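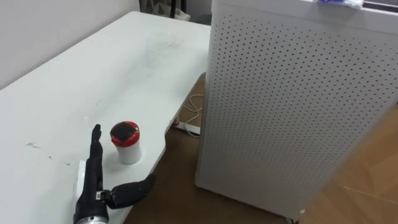
How long should the Clerbridge rye samples be left before the second germination reading?

The second reading is to be taken after 12 days, with the trays kept in the dark cupboard until then.

Notebook entry, Friday, November 5, 2021. Seed store, Bukside.

Two lots were set out this morning on damp paper, 200 seeds to each. Lot A is the Clerbridge rye harvested in August. Lot B is the older Hundutel stock, which has been held in the paper sacks on the lower shelf. Both lots were watered from the same can and covered.

An earlier trial of Lot A gave 81 per cent at the second reading. That figure is entered in the store register and should stand until the present trial is complete. No figure exists for Lot B. The label on the sack is faded and the year of harvest could not be read; Haf Parry has been asked to consult the delivery books.

The cupboard was at 22 degrees when the trays went in. Colleagues are requested to keep the door shut and to record any change of temperature on the card inside it.

Mouldy seeds are to be removed at each reading and entered separately from those which have failed to sprout. The two were run together in the August sheet, and the totals for the Phí barley cannot now be relied upon. A fresh sheet has been ruled with the extra column.

Outstanding: more blotting paper, new labels for Lot B, return of the small sieve to the drying room.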